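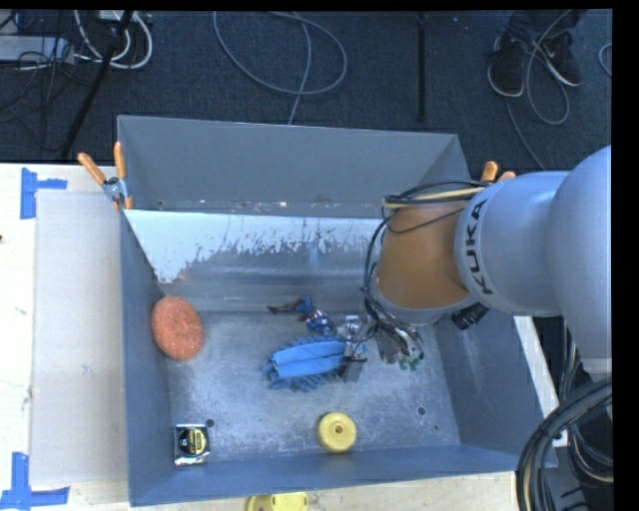
물건 집기와 정리: 기계에 맡길 수 있는 일과 아직 맡기기 어려운 일

구브컴(Guvcombe) 생활기술 안내실에서는 가정과 소규모 작업장을 대상으로 청소, 정리, 공구 관리 요령을 제공하고 있습니다. 최근 상담 창구에 가장 자주 접수되는 문의는 로봇이 집안일이나 작업장 잡일을 대신할 수 있는지에 관한 것입니다. 본 안내문은 현재 수준에서 기계에 맡겨도 무방한 작업과 사람이 직접 하여야 하는 작업을 나누어 설명하고, 기계를 들이기 전에 준비할 사항을 정리한 것입니다. 이미 자동 청소기나 소형 로봇 팔을 사용 중인 경우에는 '통과 상자의 준비' 항목부터 읽으셔도 됩니다.

현재의 수준

바닥을 훑는 청소, 정해진 시각의 환기, 같은 크기의 상자를 옮기는 일은 기계가 비교적 안정적으로 처리합니다. 동작의 범위가 좁고 대상의 모양이 일정한 작업입니다. 반면 한 통에 섞여 있는 여러 물건을 하나씩 집어 제자리로 보내는 일은 사람이 보기에는 가장 쉬운 축에 들지만 기계에는 여전히 까다로운 과제입니다. 청소용품과 줄자, 장난감 인형이 같은 금속 통 바닥에 놓여 있으면 집게는 물건마다 접근하는 방향과 쥐는 힘을 달리하여야 합니다.

특히 술이 달린 파란색 청소용품처럼 가장자리가 일정하지 않은 물건은 어디까지가 몸통이고 어디부터가 술인지 판단하기 어렵습니다. 그 바로 옆에 작은 인형이 비스듬히 누워 있는 경우라면 한쪽을 집으려다 다른 쪽을 건드릴 수 있습니다. 사람은 손끝의 감각으로 이를 구별하지만 기계는 영상과 힘 측정값에 의존하므로 판단에 시간이 걸리고, 같은 물건이라도 놓인 자세가 바뀌면 결과가 달라집니다.

물건별 안내

부드러운 청소용품
걸레, 먼지떨이, 술 달린 닦개는 집는 것 자체는 가능한 경우가 많습니다. 다만 집은 뒤에 펴거나 접는 작업은 사람이 하는 편이 빠릅니다. 기계가 집도록 할 때에는 손잡이 고리나 넓은 띠 부분이 위로 오게 놓으십시오. 젖은 상태의 천은 무게가 한쪽으로 쏠리고 물이 전선에 떨어질 우려가 있으므로 반드시 짜서 말린 뒤에 통에 넣으십시오.

거친 수세미
둥글고 표면이 거친 수세미는 잘 미끄러지지 않아 집기 쉬운 물건에 속합니다. 문제가 되는 것은 벽에 기대어 서 있을 때입니다. 집게 손가락이 수세미와 벽 사이로 들어갈 틈이 없으면 통의 벽을 긁거나 수세미를 더 구석으로 밀게 됩니다. 수세미는 바닥에 눕혀 두고, 벽에서 손가락 두 마디 이상 떨어지게 하십시오.

줄자
줄자는 모서리가 분명하여 위치를 찾기는 쉽습니다. 그러나 금속 겉면은 조명을 반사하여 거리 측정을 방해하고, 통의 귀퉁이에 들어가 있으면 두 벽이 동시에 집게를 가로막습니다. 테이프가 조금이라도 나와 있으면 집는 도중에 걸릴 수 있으니 끝까지 감아 잠근 다음 보관하십시오. 무게가 한쪽에 치우친 제품은 가운데를 잡더라도 기울어집니다.

작은 인형과 장난감
팔과 다리가 나와 있는 인형은 방향에 따라 윤곽이 크게 달라집니다. 아이 방 정리를 기계에 맡기고자 하는 가정에서는 인형을 크기별로 나누어 별도의 얕은 상자에 담는 것이 좋습니다. 단추 전지가 든 장난감, 분리되는 작은 부품이 있는 장난감은 기계 정리의 대상에서 제외하십시오. 부품이 떨어져 나간 것을 기계가 알아차리지 못할 수 있으며, 이는 어린아이가 있는 가정에서 위험 요인이 됩니다.

납작하고 둥근 물건
원반 모양의 물건은 바닥에 붙어 있어 옆에서 집기가 어렵습니다. 가운데가 솟은 물건이라면 그 부분을 위로 향하게 두십시오. 완전히 평평한 뚜껑이나 접시는 세워 꽂는 받침을 사용하거나 사람이 직접 정리하는 것을 권합니다.

통과 상자의 준비

기계의 성능보다 통의 상태가 결과를 좌우하는 사례가 적지 않습니다. 다음 사항을 점검하십시오.

1. 고정. 집게가 벽에 닿으면 통이 밀립니다. 작업대 위의 통은 스프링 클램프 등으로 가장자리를 물려 고정하고, 클램프 손잡이가 팔의 이동 경로에 들어오지 않는지 확인하십시오. 테이프만으로 무거운 금속 통을 고정하지 마십시오.

2. 바닥면. 긁힌 자국과 얼룩은 카메라가 물건의 윤곽으로 오인할 수 있습니다. 오래 쓴 금속 통은 무늬 없는 무광 깔개를 깔아 사용하면 개선됩니다. 깔개의 모서리가 들뜨면 그 자체가 걸림돌이 되므로 바닥에 밀착시키십시오.

3. 구멍. 배수용 또는 체결용 구멍이 있는 통에는 나사, 바늘, 작은 부품을 넣지 마십시오. 검고 둥근 구멍은 작은 물건으로 잘못 인식되기도 합니다. 필요한 경우 통과 비슷한 색의 마개로 막으십시오.

4. 녹과 벗겨진 칠. 떨어진 조각이 청소용품에 붙으면 가구나 바닥에 흠집을 냅니다. 녹슨 부분은 사포로 다듬고 닦아 낸 뒤 완전히 말리고, 칠이 벗겨지는 부분은 긁어내고 다시 칠하십시오.

5. 높이. 벽이 높은 통은 물건이 튀어 나가는 것을 막아 주지만 팔이 들어갈 각도를 제한합니다. 가정용 소형 팔이라면 물건 높이의 2배 정도 되는 벽이면 충분합니다.

6. 물건의 수. 처음에는 한 통에 8개를 넘기지 마십시오. 물건끼리 겹치지 않는 상태에서 시작하고, 결과가 안정되면 조금씩 늘리십시오.

조명

금속 통을 사용할 때에는 조명의 위치가 중요합니다. 경사진 금속판이나 밝은 벽면에 빛이 직접 닿으면 반사광이 생기고, 그 주변의 물건은 색과 윤곽이 흐려집니다. 천장등 하나를 강하게 켜기보다 양쪽에서 고르게 비추는 편이 낫습니다. 창가의 작업대에서는 햇빛이 드는 시간대에 블라인드를 내리고, 하루 중 같은 밝기가 유지되는 시간에 작업을 시키십시오. 조명을 바꾼 뒤에는 제품 설명서에 따라 카메라 보정을 다시 실시하여야 합니다.

전선과 통행

로봇 팔을 설치한 작업장에서 발생하는 불편은 집게보다 전선에서 비롯되는 일이 많습니다. 팔을 따라가는 전선은 움직임에 필요한 여유를 두되 집게 끝까지 늘어지지 않도록 묶으십시오. 지나치게 팽팽하게 묶으면 관절이 돌 때 접속부가 당겨집니다.

바닥에 놓인 전선은 벽 쪽으로 모으고, 사람이 서거나 지나는 자리에는 덮개를 씌우십시오. 카펫 아래로 전원선을 넣는 방법은 보기에는 깔끔하나 열이 갇히고 손상을 발견하기 어려우므로 금합니다. 멀티탭은 작업대에서 떨어지는 물건이나 물이 닿지 않는 곳에 두십시오. 조명대와 삼각대의 다리 역시 통로 밖에 세워야 합니다.

안전 수칙

팔이 움직이는 동안에는 통 안에 손을 넣지 않습니다. 물건이 잘못 놓인 것을 발견하더라도 정지 단추를 누르고 완전히 멈춘 것을 확인한 다음 바로잡으십시오. 앞이 막힌 신발을 신고, 늘어지는 소매나 목걸이는 피하십시오. 산업용 팔은 겉모양이 매끈하더라도 사람을 다치게 할 힘이 있으므로 교육을 받은 사람만 조작하여야 합니다. 어린이와 반려동물은 작업 구역에 들이지 마십시오.

칼, 깨진 유리, 인화성 세제가 묻은 천, 뜨거운 조리도구는 종류와 관계없이 기계에 맡기지 않는 것을 원칙으로 합니다.

모스틴 작업실의 운영 사례

안내실이 협력하는 모스틴(Mostyn) 공동 작업실에서는 3월부터 마감 정리의 일부를 기계에 맡겨 보았습니다. 정리 프로그램으로는 사딕스(Sadix)를, 분류 상자로는 카나르(Canar)의 얕은 상자를 사용하였습니다. 운영을 담당한 욜로 롤런즈(Iolo Rowlands)는 시험을 마친 뒤 다음과 같은 의견을 보내왔습니다.

"마감 정리는 사람이 하면 15분이면 끝납니다. 기계에 맡기면 그보다 오래 걸리고, 중간에 멈추면 누군가 가서 봐야 합니다. 그래도 퇴근 후에 돌릴 수 있는 분류 작업이 생긴다면 의미가 있다고 봅니다. 다만 아직은 무인으로 돌릴 생각이 없습니다."

작업실은 이후 방식을 바꾸어, 사람이 천과 장난감 견본을 먼저 빼낸 다음 단단한 공구만 기계에 맡기고 있습니다. 통은 매일 비우고 바닥 깔개는 2주마다 교체합니다. 깔개를 바꾼 직후에는 인식 오류가 늘어나는 일이 있어, 같은 색의 제품만 구입하도록 구매 기준에 명시하였습니다.

구입 전 확인 사항

소형 로봇 팔이나 정리용 기계를 검토하는 가정과 작업장에서는 판매처에 다음 내용을 문의하십시오.

집에서 실제로 쓰는 물건으로 시연을 받을 수 있는지 확인합니다. 판매처가 준비한 블록이나 빈 상자만으로는 판단할 수 없습니다.
물건을 놓쳤을 때 스스로 다시 시도하는지, 몇 차례 실패한 뒤 멈추는지 확인합니다.
집게 손가락의 덮개를 사용자가 교체할 수 있는지, 교체품이 따로 판매되는지 확인합니다.
비상 정지 단추가 본체와 떨어진 위치에도 있는지 확인합니다.
카메라 영상이 어디에 저장되며 사용자가 삭제할 수 있는지 확인합니다.
설치에 필요한 작업대의 하중과 크기를 서면으로 받아 둡니다.

기계 없이도 적용할 수 있는 정리 요령

위에서 설명한 준비 사항은 사람이 직접 정리할 때에도 도움이 됩니다. 청소용품과 공구를 같은 통에 두지 않으면 먼지와 기름이 서로 옮지 않습니다. 줄자와 같이 자주 찾는 공구는 통 바닥이 아니라 벽걸이에 두십시오. 수세미는 사용 후 물기를 털어 공기가 통하는 곳에 두고, 섬유가 뭉치거나 가운데가 꺼져 원래 모양으로 돌아오지 않으면 교체합니다. 술 달린 닦개는 야외에서 먼지를 턴 다음 미지근한 물에 중성세제를 풀어 손으로 빨고, 섬유유연제는 흡착력을 떨어뜨리므로 사용하지 마십시오.

장난감이 작업장 통에 섞여 들어오는 가정에서는 출입구 옆에 임시 보관 상자를 하나 두고, 저녁에 한 번 비우는 방법을 권합니다.

문의

작업대 배치와 통 고정 방법에 관한 상담은 구브컴 생활기술 안내실 창구에서 받습니다. 상담을 신청할 때에는 통의 가로, 세로, 높이와 주로 담는 물건의 목록을 함께 제출하여 주시기 바랍니다. 특정 제품의 수리 및 보증에 관한 문의는 해당 판매처로 하시기 바랍니다.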